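Este sitio utiliza cookies propias y de terceros. Si continúa navegando, acepta su uso. Aceptar | Configurar

Remaches de tubo en cobre: notas sobre el abocardado

Sigo con las uniones en frío. En marzo dejé pendiente el remache de tubo, que uso cuando no quiero soldar cerca de una pieza ya esmaltada. El calor del soplete agrieta el esmalte o lo oscurece, y un remache bien abocardado sujeta lo mismo sin pasar de la temperatura ambiente.

El material de estas pruebas es chapa de cobre de calibre 26 y tubo de latón de 2 mm de diámetro exterior, comprado en Aranda. La pared del tubo importa más que la aleación. Con pared gruesa el borde no abre y acaba aplastado de lado; con pared demasiado fina se raja al segundo golpe.

Recuezo el tubo antes de cortarlo. El latón recién estirado viene duro y casi siempre se abre en pétalos. Después corto con sierra de hoja 6/0 y guía, dejando que sobresalga por cada cara más o menos medio radio. Si sobra más, el borde se pliega. Las rebabas interiores hay que quitarlas con un escariador o con una aguja redonda.
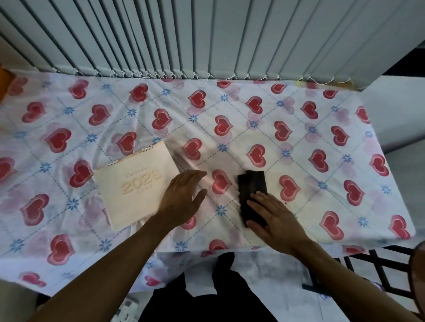
Mantel de corazones y flores, y el calendario de 2026.

El agujero debe entrar justo. Taladro por debajo de la medida y abro con lima redonda hasta que el tubo pasa con algo de fricción. En las primeras muestras taladré a medida directa y el remache bailaba, incluso con las dos cabezas bien formadas.

Para abocardar he comparado dos punzones. El Otow tiene la punta cónica muy cerrada y exige cambiar de cara cada pocos golpes. El Gellby es más romo, abre antes y deja una marca anular en la chapa si se inclina. Prefiero el primero para tubo fino. El martillo es el mismo en ambos casos, un Cumau pequeño de cara pulida, con golpes cortos.

De una tanda de alrededor de 40 remaches, los defectuosos fueron casi todos de tubo sin recocer. Los demás tenían el corte torcido, y eso ya no se corrige con el punzón.

Queda por probar el tubo de cobre, más blando, y la unión de tres capas con separador de cuero. El cuero cede al golpear y la longitud del tubo habrá que calcularla con la pieza ya comprimida.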